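The Drusari open house runs one Sunday in June, and I have wanted to go for years. They make filled wafers and chocolate-dipped biscuits in Cestthorpe, in a low brick building by the canal, and you can smell it from the parking lot. Toasted sugar, mostly, with a bit of malt. I was grinning before I got to the door!

Tours leave every half hour from 9 a.m. and last a little under an hour. Get the early one if you can, when the ovens are working on the first batches and the guides still have their voices. Hairnets and paper coats go on in the lobby, and phones go in a locker until you come out the other end.

First stop is the batter room, which was smaller than I expected and very loud. Wafer batter is thin, closer to milk than to pancake mix, and it gets squirted onto hot plates that clamp shut and ride through the oven like a slow Ferris wheel. Each plate comes around at 6 a.m. for the first time and keeps going until the evening shift cleans up. The sheets come out huge and flat and so brittle that a guide snapped one just by waving it at us (we got to eat the pieces, still warm, and they taste like the best part of an ice cream cone).

Then the filling line! Hazelnut was running that day. A sheet slides under a roller, gets its layer of cream, another sheet drops on top, and so on until there's a stack ready for the cooling tunnel and the wire cutters. I could have stood there all morning.

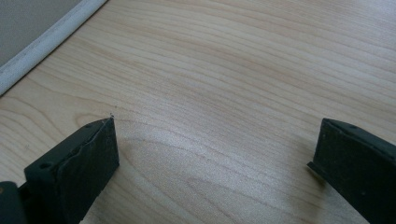 Can you buy the wafers at the factory?

The shop by the exit sells everything in the current range, plus bags of broken pieces in 200 g and 700 g sizes, and it's open to people who haven't taken the tour.

I went straight for the broken pieces. The big bag was mostly hazelnut with a few lemon ones hiding at the bottom, and lemon is the one I'd go back for: sharp, not too sweet, with a thin coat of white chocolate. The Chávez bar, a dark chocolate wafer with cinnamon and a little chili, is also worth trying. I liked it a lot more on the second bite than the first.

The tasting table had a sea salt caramel wafer that they're calling Skevport for now. Very crunchy, very buttery, and gone by the time I went around again. The cards asked for comments and I filled up both sides of mine.

Bring a sweater for the cooling room and wear flat shoes, as the metal stairs are steep. The canal path back to the station has plenty of benches, and my lemon wafers were finished by the second one.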